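Back from the ferry trip and the laundry is still in the bag, so quick notes before I forget everything.

We did the overnight boat with Titudetti, Grandon and back, inside cabin. Not a cruise exactly. Bunks, a buffet, a bar with a guy on keyboards. I booked in January when the cheap cabins come out and paid 200 each way for the two of us, breakfast included. Dinner not included, which I missed in the small print. My fault.

Cabin first. Deck 8, toward the back. You feel the engines through the pillow. Efthymia Katsaros (my cabin mate, sleeps through anything) thought it was soothing. I did not. If you're a light sleeper pay for the middle of the ship, and bring earplugs anyway, the doors slam untill past midnight.

Boarding was slow. They say be there 90 minutes early and then everyone stands in a hallway. Next time I'm showing up later and walking straight on.

Food – fine. Breakfast better than dinner. Good bread, real butter, eggs a bit sad. Get there when it opens or you'll be sharing a table with a school group.

The best part was the top deck early in the morning, coming in past the islands. Cold, windy, hardly any one up there. Stayed out for 30 minutes with a bad coffee and was completely happy. I'd do the whole thing again just for that.

Worst part, the shuttle from the port. Run by Fosesard, cash only, and the driver couldn't change a large bill. Bring small ones.

Stayed one night at the Arnardóttir guesthouse up the hill. Clean, steep stairs, lovely shower. Will write that up seperately.

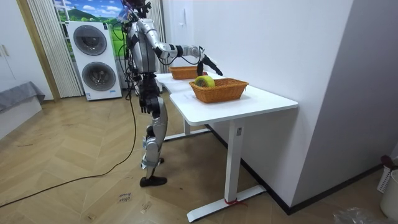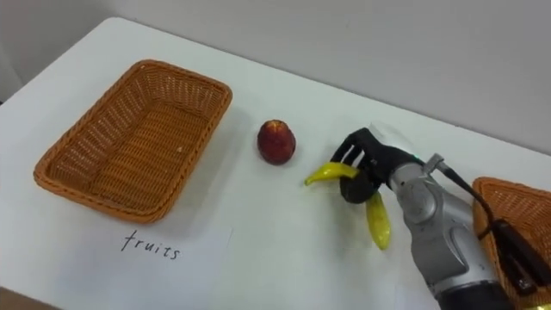 Is an inside cabin worth it for one night?

For one night, sure – you're asleep or out on deck most of the time, and the money you save covers dinner. Two nights or more and I'd want a window.

More on the guesthouse when I've unpacked.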